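Measles numbers for the Nomari district

Aug 26, 2019

The district health office put out its new measles bulletin last night. The total since May now stands at 1677 confirmed cases, with another 2512 suspected cases listed separately. I have seen both numbers added together on a couple of sites. They shouldn't be, as many of the suspected cases will come back from the lab as something else.

The bulletin is four pages long and most of it is tables. Dirnura still has the largest share of cases. Abreu reported its first 40 this month, nearly all in children under five. There have been 2 deaths, both already in the previous bulletin, so that line hasn't changed.

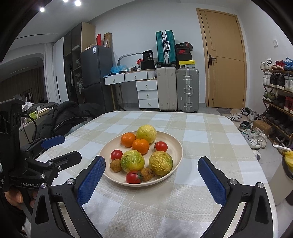

A reader, writing in after my last post, asked why Aria shows no cases at all when it sits right next to Dirnura and people cross over to the market every day. She thinks the clinic there isn't sending samples. She may be right. The table on page three has a dash for Aria and a zero for two other towns, and I take the dash to mean no report was received. I've written to the office to ask and will update this post if I get an answer.

The vaccination section is shorter than before. It gives doses delivered but leaves out the age groups, so I can't compare it with the May figures. The second round is supposed to start in Abreu next month and move on to Dirnura after that.

My spreadsheet is updated through this bulletin. I fixed an error in the June column, where I had entered one week twice.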